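Ostivden Community Larder
Packing table and gift bag checklist, with comments
Walk-through, July 2018. Kept in the folder by the door, please add to it in pen.

I have gone round the packing table again with the list in my hand, and as usual I've written far more than the little boxes allow, so the comments are down here where there's room for them. If you are new, read the whole thing once with a cup of tea and after that you'll only need the short lines. The Wirkitex form we used before had 74 questions on it and most of them were about ladders, so I hope this one feels kinder!

1. Table top wiped down and dried before the first bag is opened.
OK. Paper bags drink up any damp they are stood in, and the bottom fold is always the first place to go. Please use the blue cloths for the table and keep the yellow ones for the sink.

2. Table steady, no rocking.
OK now. In February the left back leg wanted a turn of the foot and got one. Give it a push with the flat of your hand anyway, it takes a second.

3. Floor clear underneath and behind the packer.
Not quite. Two flattened cartons from the Berrada delivery were lying where a heel could find them. I've moved them to the recycling cage, but could whoever opens a delivery please carry the card straight out?

4. Bags checked before filling: handles, base, side seams.
OK, with a grumble. A twisted cord handle should be tugged gently at both ends, where it goes into the paper, and if either end gives at all the bag goes to the dry goods shelf for storage and doesn't leave the building with somebody's supper in it. We had 2,208 bags in the last Zaltier order and I'd sooner lose a handful of them than have a jar on someone's foot at the bus stop. A crumpled rim is fine, by the way. People have been throwing those out and there's no need, they carry just as well.

5. Boxed food upright where possible, and not forced.
Mostly OK. A tall food box will lean over on its own in a wide bag, and that does no harm if it's dry goods and the corners aren't pushing through the side. When there is only one box in the bag, let it rest against the side wall and put something soft at its foot if you have it. Have the panel with the small print where it can be read from the top, so that the person checking needn't lift everything out again.

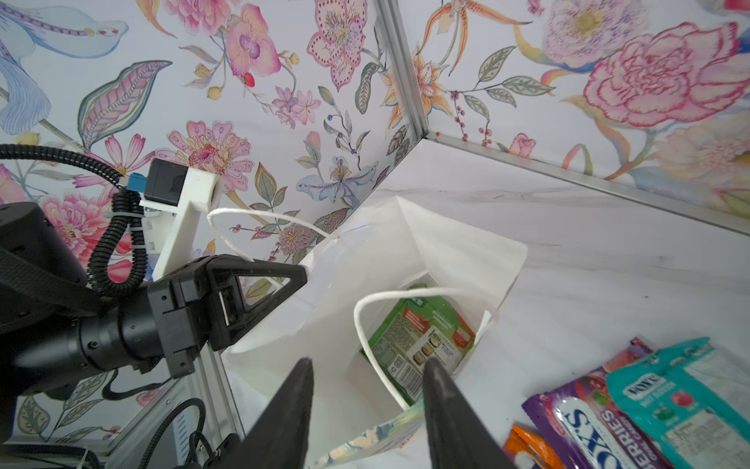

Sem Verbeke has written in the margin that leaning boxes are all very well, but that a box with its label in Chinese, or in any language the packer can't read, ought to be stopped at the table until somebody has found the allergens, and that a slip saying "ask us" is no help to a family opening it at home in the evening. I agree with every word, and I've made it a line of its own.

6. Labels in another language: ingredients and allergens known before packing.
New line, needs work. We keep a ring binder of translated labels on the window sill, with 19 sheets in it so far, and it wants a good deal more. If the product is in the binder, copy the allergens on to a slip and tape it to the box itself (the bag gets thrown away, the box goes in the cupboard). If it isn't in the binder, put the box on the query tray and pack something else.

7. Dates checked on every box and tin.
OK. Do look at which way round the date is printed, as some makers put the year first. If you aren't certain, it's the query tray again.

8. Nothing sharp, and no staples.
OK. Tape or a tucked corner for slips, please.

9. Bags not overfilled, handles meeting over the top.
One bag failed and was split into two. If you have to pull the handles to make them meet, it's too full. Lift it once, low over the table with a hand under the base, before it goes to the collection shelf.

10. Collection shelf: heavy bags low, handles up, names facing out.
OK, and very tidy, thank you. The bottom shelf was almost 19 degrees at midday with the sun on it, so chocolate should go on the other side until the blind is mended.

To do before the next walk-through: mend the blind, new sheets for the binder, and a second query tray, as the first one is already full.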